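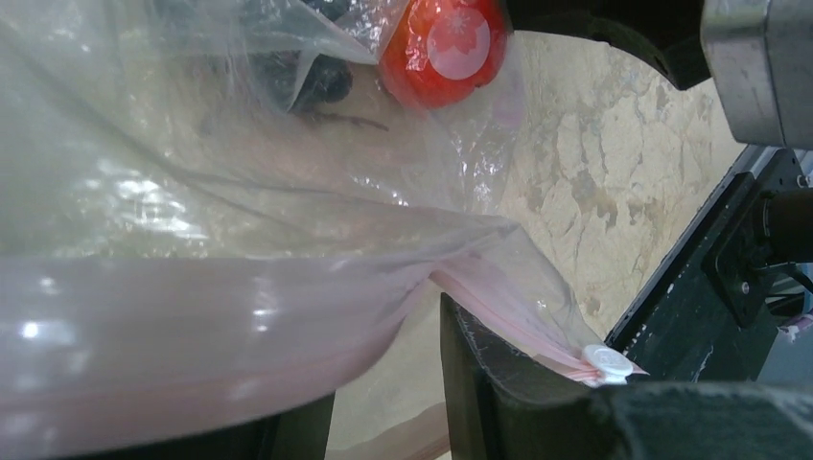
Plastic bag on the bench, round red thing with the flower emblem near the top.

8th March

I promised myself I would write up the sourdough crackers properly this time, before the details wander off, so please forgive the length, whoever picks this notebook up next. The question is still the one we left hanging in July: why do the Larstead rye crackers go soft so quickly, when the plain wheat ones sit on the same shelf and stay perfectly cheerful?

Batch 257 was mixed last night with the old starter (the Bramovov one, which smells wonderfully of apples at the moment, I could have stood over the jar all evening). I used 491 g of rye and held the salt where it was. The dough was sticky but friendly, and after a night in the cool cupboard it rolled out much thinner than I expected. I did have to flour the pin more than I like, and I suspect that some of the pale patches on the finished crackers are my own heavy hand and nothing to do with the oven.

Baked in two lots. First lot came out when the edges were brown, as we always do. The second lot I left in the oven with the door propped open on a wooden spoon until everything had cooled down by itself, which took most of the morning and made the whole room smell like a bakery. What a difference! The second lot snaps right through the middle, and the first lot snaps at the edge and then sort of bends, like a polite refusal. So I am now fairly sure we have been blaming the flour for what is really leftover moisture in the center.

I still want to rule out the seeds. Caraway went on both lots, but the flax went only on the first, because I ran out halfway and was too floury to go to the store. Silly of me, and it does muddy things. Next batch gets no flax at all.

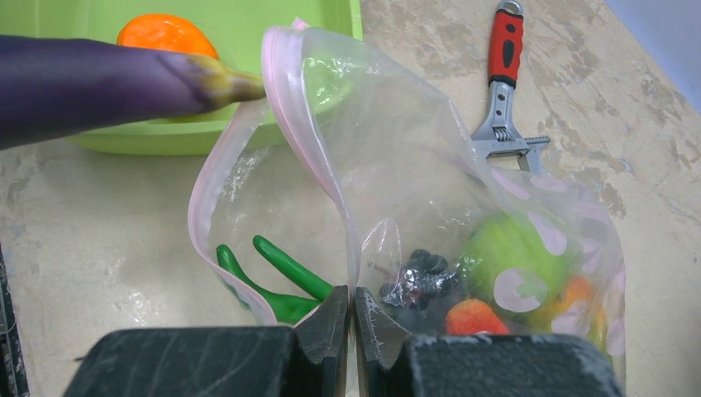
Flurina Hauser read the page over my shoulder and said that she would not trust the snap on the first day anyway, that rye always flatters you while it is fresh, and could I please leave both lots alone for a week before I started rewriting the recipe card. She also thinks the flax is innocent.

She has a point about the week, and I have put a piece of tape across both tins so that I stop nibbling. The recipe card stays as it is for now, with a pencil note about the propped door.

Other bits, so I don't forget them:

- Laryea flour is nearly gone. Try the Denico rye next, same weight, and watch the water.
- The left side of the oven is still running hot. Turn the tray halfway.
- Feed the starter tonight and put the lid on loosely, please!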